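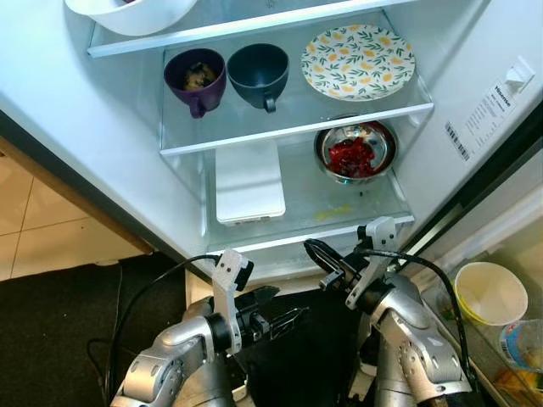
17/11/2023, kitchen corner, fridge clearing

The fridge was last cleared properly in May and I wanted to finish it before the weekend. I took the shelves in order from the top down and wrote what stands on each one, so that we can discuss it with facts and not from memory. The top shelf has a white bowl. On the middle shelf there are two mugs, the purple one with a little brownish-yellow food at the bottom and the dark gray one empty. I don't understand why we keep an empty mug cold, so it goes to the cupboard. The plate with the green leaves and yellow flowers is next to them. On the lower shelf is the steel bowl with chopped red food, and there is a small yellow stain on the glass near the front.

Keerthana says the purple mug is from her lunch on Wednesday and can be thrown. The steel bowl belongs to Bindu Suvarna, who wants to keep it until tonight. I asked her to put a lid or a plate over it. Open food takes the smell from everything else, and then everything else takes the smell from it.

The flat white container on the left I did not touch. Saranya thinks it is from the Poduval lunch order, Severyn thinks it came with the fridge. To ask again.

Cleaning the glass

For the stain I used warm water with a little Walix, 4 drops in 200 ml. I made a test first in the corner of the glass. Two passes with the soft cloth, then one pass with clear water. Do not use the rough side of the sponge, we already have scratches on the bottom drawer from the last time. If the shelf must come out, let it stand until it is at room temperature before you wash it warm. Chun-yin told me he cracked one at home in this way.

Also the seal of the door. I cleaned it with a cotton stick along the lower fold, where the crumbs collect. It took longer than all the shelves together, 29 minutes. Next time I would do the seal first, when I still have patience.
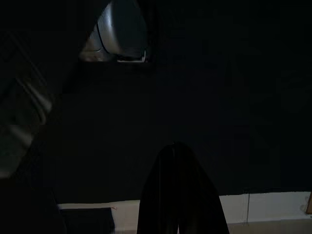 Things that go back to their place

Empty mug: cupboard, handle to the right like the others.
Plate with flowers: wash, then cupboard. It is not ours, I think it is from room 322. Saranya will ask there.
Purple mug: empty it, soak, wash.
White bowl: stays on top for now, Severyn wants to use it on Monday.

Table next to the fridge

The table became a place where everyone puts something down "for one minute". I would like it to stay free, so there is a surface when we take food out. Today I did not move anything on it, only noted. The bottle should get a name on it or be emptied. The small white dish can live on the table if we agree what it is for — Keerthana proposed tea bags, I have nothing against it.

Chun-yin asked if the table can stand more to the left. I would leave it. On the tiles it is easy to wipe when something spills, and the carpet we cannot wash ourselves. The quote from Kindach for carpet cleaning is still open.

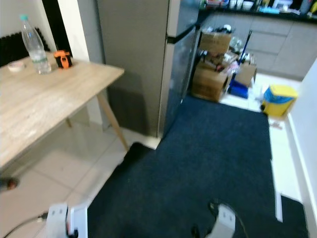
Table by the fridge, with the bottle and the small dish.

Still open

White container, owner not known.
Labels: Kaltolmont tape does not hold on cold glass, I tried it on the shelf edge and it came off after lunch. Try to write on the container itself.
Bindu to take her bowl home tonight.
Next clearing: I suggest every second Friday, Severyn first, then me.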